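4. What the filings say about outside directors

4.1 Sample and sources

We now turn to the part of the study we most enjoyed. Our 34 companies are all listed manufacturers that changed chief executive at least once in the study period, and between them they produced 300 filings in which the board says something about how the change was handled. We read every one of them twice. Company filings have a poor reputation as reading matter, and a good many earned it, but the notes at the back are full of surprises: side letters, consultancy deals, a company flat that stayed with the departing chief executive for two winters.

Each filing was coded for three things: who proposed the change, whether the outside directors met on their own before the vote, and whether the terms of departure were given in full. Where the two readers disagreed, the filing was set aside and read again together. Most disagreements came from the second item. Boards like to write that outside directors "were consulted", and it took us a while to agree on what we would accept as a meeting. In the end we asked for a date and a list of those present, or failing that a reference to minutes.

Four companies appear again and again in what follows. Zusiner and Pireck are large, old and partly owned by their founding families. Liu is smaller, and came to the market only a few years before its first change at the top. Sovitness, a maker of warehouse and handling equipment, is the odd one out, with a board on which outside directors hold most of the seats.

Figure 3. Rendered views with a robot arm or its gripper: (a) arm reaching down over a table, (b) wrist and yellow ring, (c) green tin held in the gripper, (d) arm among household objects and crates.
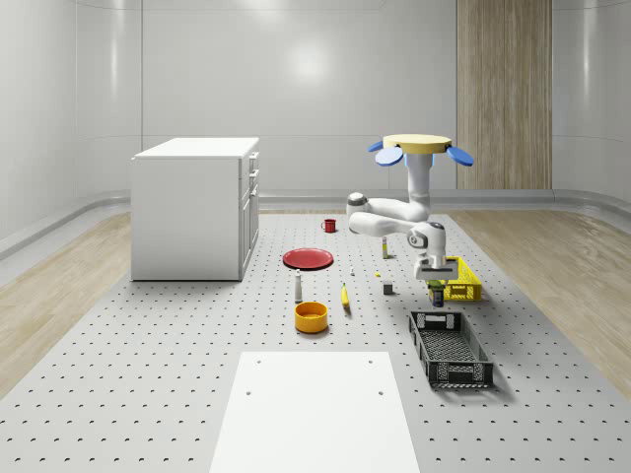
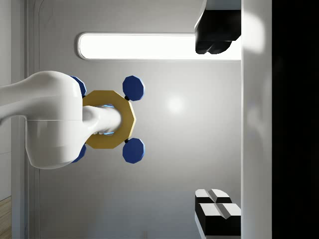
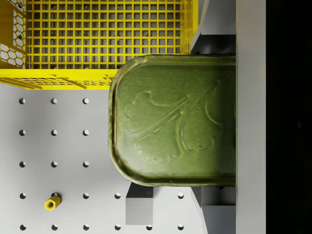
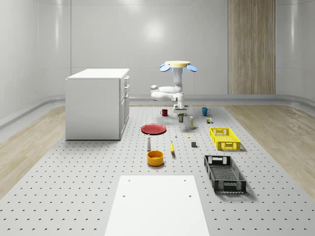

4.2 Separate meetings and full disclosure

Of the 300 filings, 71 give clear evidence that the outside directors met on their own. We had expected a lower number, and were delighted to be wrong! These filings are also far more likely to set out the terms of departure in full, down to pension top-ups and unused share awards. The link holds when we leave out the largest companies, and it holds again when we leave out those with a founding family on the board.

Pireck is a lovely case because it changed its habits halfway through. Its earlier filings deal with a departure in a single paragraph. Then the board wrote a rule asking outside directors to meet alone before any vote on the chief executive, and the next filing runs to nine pages, with a table of every payment agreed. The company's lawyers, lenders and auditors were the same before and after – so this is as close to a clean comparison as our material allows.

Zusiner went the other way. Its outside directors met alone on the first occasion and then, as far as the filings show, never again. The full terms of the second departure reached shareholders 175 days after the vote, in a correction to the annual report issued in April. We cannot say from the filings why the practice lapsed, and we would love to see someone follow this up with interviews.

Liu and Sovitness differ less than their boards would suggest. Both disclosed in full each time, yet only Sovitness recorded a separate meeting. Liu's chair signed off the terms alone and published them the same week. Small boards may simply have fewer places for such things to get stuck, a point we return to in Section 6, where company size is treated properly.

4.3 A note on missing terms

A filing that leaves out a payment is not proof that a payment was hidden. Some terms are settled after the filing date, and some fall below the level at which a company has to report them. We coded these filings as "incomplete" and kept them in the sample. Dropping them makes the link in Section 4.2 slightly stronger, and the results without them are given in the appendix.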